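Plarkden Swap Shop Opens a Second Store in Droltano

I'm Ankit Mittal, and I get to share some news I've been sitting on since November - we're opening shop number 2! Plarkden has been swapping and reselling sports clothes on Bansal Street since 1979, when my aunt ran it out of her front room, and now we're moving into the old Lillusier bakery in Droltano as well.
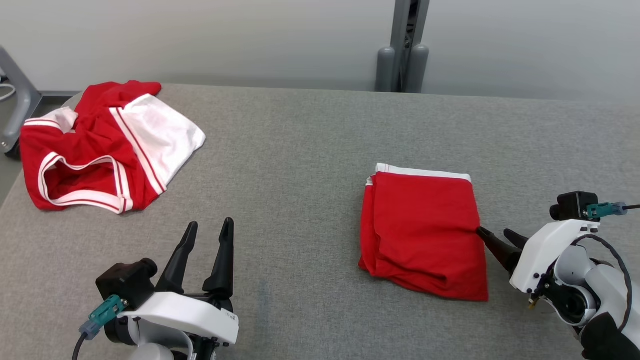 Doors open at 9 in the morning, and the first 20 people through get a free swap (any item, any size, go wild). Bring clean soccer, track or gym clothes your kids have outgrown and trade them for something that fits. We take adult sizes too, and yes, the bakery's old counter is staying!

Press are welcome to drop by before opening for a look around and a coffee. Just ask for me at the Bansal Street store.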